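Step 3. Clear and set up the table

I do this part before I open a single box, and I'd ask you to do the same. Wipe the white tabletop down with a damp cloth and let it dry. I keep the Skomix wipes for the floor – they left streaks on mine for two weeks!

Now set out the small stuff. You need a bowl for the loose bits and one marker for labeling. Lay the marker down toward the right side of the table (swap that if you're left-handed) and leave the bowl where you can reach it without stretching. 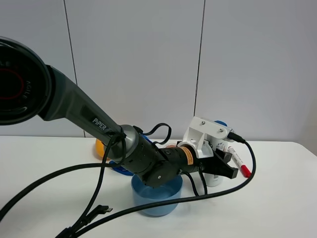

Step 4. Label your Fonura trays

Grab the marker and write on the short end of each tray, nice and big. I used to write on the lids, and by August I had every lid on the wrong tray.

Note: The Friesen trays from the older kit take labels too, but let the ink sit for 2 minutes before you stack them or it'll smear.

Caution: Cap the marker as soon as you're done. Ink comes off a white top if you catch it right away, and after that you're in for a lot of scrubbing.

When the trays are labeled, tip the bowl out and sort the bits into them. The Jiken inserts go in last, flat side down.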